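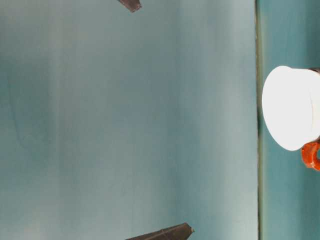 Blue surface with a dark line along one side.

Last updated: November 2, 2019
Reading time: 2 minutes
Print | E-mail

Progress report to the Fumard Fund: evening prayer groups
Prepared by Bhavana D'Souza

You gave us $2000 in March to start small prayer groups that would meet in members' homes. I said then that I doubted a grant could make people pray, and I still doubt it. What follows is what the money did.

We planned for 10 groups. Three are meeting. Vimala Raju's group on Rokska Street is the steadiest, and it is also the one that was meeting before you funded us, so I would not give the grant much credit for it. Muthu Devadiga started his from nothing. The third has moved houses twice and I can't say whether it will last the winter.
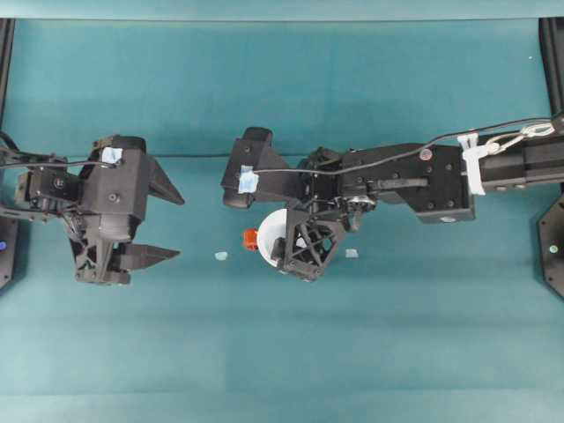
Most of the spending went to printed psalm booklets and to the leaders' training day. The booklets are used. The training day was well liked, which I don't take as proof of much. Two of the people who praised it on the feedback sheet haven't led a meeting.

Yhon Valderrama would like me to report that members feel closer to God. Some have told me so, and I believe them. But we only asked the ones who kept coming, and I have no idea what the others would say. I plan to call them before I write to you again.

Endang Yeoh has asked for a second printing of the booklets. I have told her to wait until the boxes in the Pai Room are gone.

We are not asking for more money at this point. Please let me know if you want the receipts sent separately or with the final report.

Print | E-mail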